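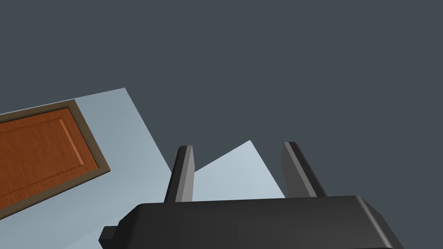 Teaching a robot about doors, one clumsy try at a time

Home | News | Local | Tech | Events | Contact

23rd August – by Afia Acheampong

I have opened a lot of doors in my life and never gave a single one much thought. Then I spent an afternoon at Luvach, the small robotics outfit over in Hemley, trying to get a simulated gripper through one, and now I look at my own front door with a bit more respect!

The team is building up a set of door-opening runs for a project they call Wirnton. All of it happens in simulation for now. You sit at a desk, hold a controller in one hand and steer a black two-finger gripper around a very plain world with pale blue walls and a wooden door. What you watch is the view from just behind the gripper, so the fingers are always right there in front of you and everything else swings about as you move. When you tilt your wrist, the whole room tilts too. My stomach took a while to get on board with that.

The idea is pretty simple. A person does the job by remote control, the computer saves every move, and later a program studies the saved runs and tries to copy them. They had 504 good runs in the bag when I arrived and they want 614 before they start training. (I asked why 614 and got a long answer about how many door styles they have and how they split them up. I wrote it all down and I still can't explain it.)

I got seven tries. On the first I lost the door completely and spent most of a minute staring at gray nothing, with a corner of blue wall drifting past. On the second I flew in much too fast and bumped the door with the side of a finger – the gripper just sort of skidded off. The trick, I was told, is to stop before you get close, square yourself up to the door, and only then go in. I kept wanting to do all of it at once, the way you do with your own arm.

Three of my seven were good enough to keep, which made me ridiculously proud. The others get stored in a separate folder, and the team says even those can be handy, as they want to know what a bad approach looks like from the gripper's side. I'm glad my mistakes have a home.

What surprised me most was how much my style showed. They played back two runs next to each other, one of mine and one by a regular, and you could tell them apart right away. Hers was slow and even. Mine had a little wobble every time I changed direction, and yes, a robot that learned only from me would wobble too. So they like to have lots of different people at the controls.

Next up is moving the whole thing onto a real arm, which they've named Trình and which was still in its crate when I visited. They're looking for more people to come and drive the simulated one through the end of August, no experience needed, and sessions are short. I've already signed up for another go.

Contact the newsroom | © Hemley local news, all rights reserved | Back to top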